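Search this site
Search

Home > Robotics > Student projects

Gripper pads are getting ragged after one month. Glue again or replace?
Posted 2 Feb 2026 by Oldřich Kuruc

Hello all. I lead a student project in Tretanach with 5 students. We record demonstrations with two hand-held grippers over a foam board. We started in September and have nearly 170 recordings. The black pads on the fingers are now coming apart at the lower corners, and small fibers stay on the board. Do we have to replace all the pads at once, or can we glue the corners and continue? The new ones from Arancibia take 30 days to arrive.

walteck_fan
Just glue it. Superglue is ok.

Marit P.
Please do not use superglue. It goes hard inside the pad and then the finger slips on smooth things, like bowls. We had this problem in our club at Ninden. Trim the loose fibers with small scissors, put contact glue only on the back side, and press it for one night. Also, if you change a pad, change its partner on the same gripper too – otherwise one side is thicker and the grip is not centered.

Can you show the pads and the table?

Oldřich Kuruc
Thank you, Marit. Two views from above and two from the gripper:

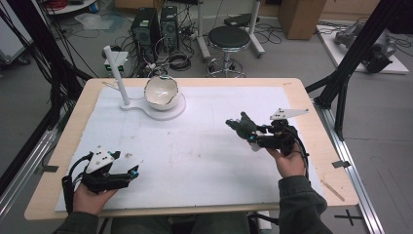
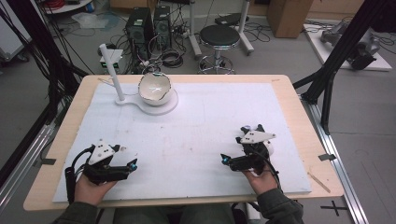
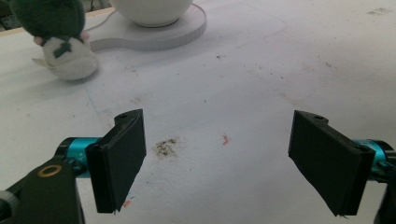
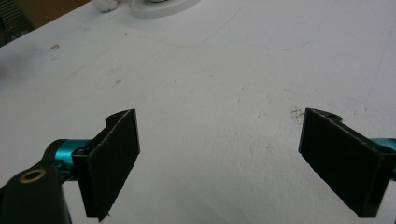

My students want to finish the bowl task before the project review, so I will trim and glue this week and order two full sets from Arancibia anyway. I will also ask them to wipe the board before every session. In both gripper views there are dark specks on the white surface between the fingers, and I do not want this dirt in the new pads. Is a damp cloth enough for foam board, or does it make the surface soft?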